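Collach Shared Workshop, Member Guidance Notes
Prepared by Mireille Nseir, bench coordinator. Revised in April.

# Hand-Held Grippers: Tips for Building, Fitting and Table Practice

These notes are intended for members building the paired hand-held grippers at the Collach benches or at home from the Brandale drawings. They supplement the drawings and do not replace them. Members who have not completed a bench induction should do so before using the drill press or the band saw.

## Before assembly

Lay out all printed and cut parts and compare them with the parts sheet. Left and right arms look alike on the bench and are easily exchanged. Mark the inside of each arm with a paint pen as it comes off the printer and leave the mark in place until the gripper has been tested.

Threaded inserts should be set with a temperature-controlled iron fitted with a flat tip. Allow the insert to sink under its own weight and the weight of the iron. Stop when it stands slightly proud of the surface, then press it level with a cold steel block. An insert pushed in at an angle must be removed and the hole refilled; it will not pull straight when the screw is tightened.

Screws passing into plastic are to be tightened by hand. Powered drivers are not permitted for this job in the shared room.

## Pads

Foam for the finger pads is kept in the Sikder drawer beside the laminator. Cut it with a new blade against a steel rule, in a single pass. Sawing back and forth leaves a ragged edge that catches on thin wrappers and will later peel.

- Clean the backing with alcohol and let it dry fully before applying adhesive.
- Press the foam down from the center outward.
- Leave the pad under a light weight overnight.
- Trim any overhang at the tip.
- Replace both pads of a pair together. A new pad facing a worn one closes unevenly and will tip a light packet.

Check the finished pair with the jaws open and again with the jaws closed on a strip of copy paper. The paper should resist an even pull along the full length of the pads. If it slides out at the tip and holds at the base, loosen the arm screws, close the jaws on the paper, and tighten again while the jaws are held shut.

Tall, light packages are best taken near the top edge and lifted straight up, clear of the bin wall, before any sideways movement is made. Filled packages of any size should be practiced over the table and not over the floor. 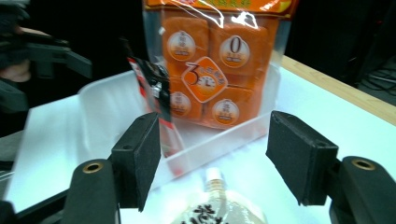
**Should the pads be glued or held on with double-sided tape?**

Tape is recommended for the first fitting, and glue only after the pad position has been confirmed. Taped pads can be lifted and reset without damage to the arm. Once the jaws close evenly, remove the tape, clean the surface, and apply a thin coat of contact adhesive to both faces.

## Plates and cables

The top plates are cut on Brakau's shear and arrive with a burr on the underside. Remove it with a fine file before bolting. Members have cut their fingers on unfiled plates, and the first-aid book shows that this is the most common injury connected with the build.

Fit all bolts loosely before tightening any of them. Tighten in a crossing order, a quarter turn at a time. A drop of medium-strength thread locker may be used on metal-to-metal joints only. It must be kept away from printed parts, as some plastics crack on contact.

Cables should leave the gripper at the base with enough slack for the wrist to turn freely in both directions. Secure the cable to the body first and then leave a loop. A cable tie placed directly at the connector will in time break the solder joint. Where a cable must run along the floor, keep it to one side of the table and out of the operator's path.

Members are asked to record open-and-close counts on the card attached to each gripper. The first pair built here reached 1,147 cycles before an arm screw worked loose. The arm screws are now checked at every session, and pads are replaced at 3,000 cycles whether or not wear is visible.

## Setting up the practice table

A plain, light surface makes small packets easier to see and shows up crumbs, leaks and stray screws. A large sheet of white paper or board laid over the tabletop is sufficient. Tape the corners under the edge if the sheet tends to shift.

Choose practice goods of different stiffness. A rigid tub, a soft pouch and a crisp bag each call for a different closing pressure, and a gripper that handles only one of them is not finished. Ordinary groceries serve well. They should be bought sealed, kept sealed, and discarded if a seam opens.

The operator should sit square to the table with both elbows free. Set the chair height so that the forearms are level when the grippers rest on the surface. Practice with one hand at a time until the grip is steady, and then bring in the second hand to hold the container still.
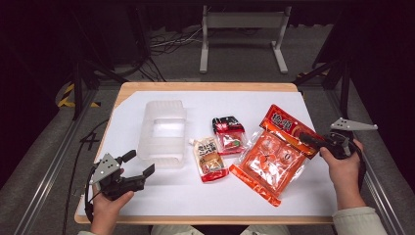 *A pair of hand-held grippers in use on the white practice surface, with the right-hand jaws at the corner of the large bag.*

Large bags should be approached at a corner or along the header, where the film is flat. Closing on the middle of a full bag puts pressure on the contents and gives a poor hold. If the bag swings when raised, lower it, shift the grip toward its center line, and raise it again slowly.

Small flat packets present the opposite difficulty. The following method is suggested:

1. Set the lower edges of both pads lightly on the surface.
2. Slide one pad under the crimped edge of the packet.
3. Close the other pad onto it without lifting.
4. Raise the packet only when the jaws have stopped moving.

## Packing into a divided tub

Divided tubs are a useful test of alignment, as the jaws must enter a narrow compartment, open, and withdraw without touching the walls. Thin plastic tubs flex under side pressure, and a tub that bows or creeps across the table during release shows that the jaws are opening too far or too quickly.

Place tall, heavy bags in first and stand them upright in the rear compartment. Leave the front compartment for smaller goods, which can then be set down without reaching over anything. Check that the divider is seated at both ends before loading. Open the jaws only as far as needed to release the bag, draw them straight up, and then widen them once they are clear of the rim.

When both jaws are brought to the outside of the tub to move it, keep the pads level with each other and below the rim. Test the hold with a short lift before carrying the tub any distance.
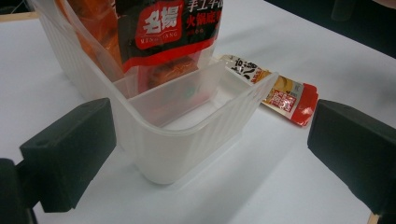

## Closing down the bench

Disconnect power before coiling any cable. Coil loosely and hang on the labeled hook; tight coils left over the winter have had to be discarded. Wipe the pads with a damp cloth and store the grippers with the jaws open so that the foam does not take a set.

Return unused foam to the Sikder drawer, and place offcuts shorter than a finger in the waste bin. Practice goods go back to the shelf above the sink and are not to be eaten. Faults should be written on the gripper's card and the gripper moved to the repair tray. Requests for spare arms may be left with Mireille Nseir at the front desk before 6 p.m.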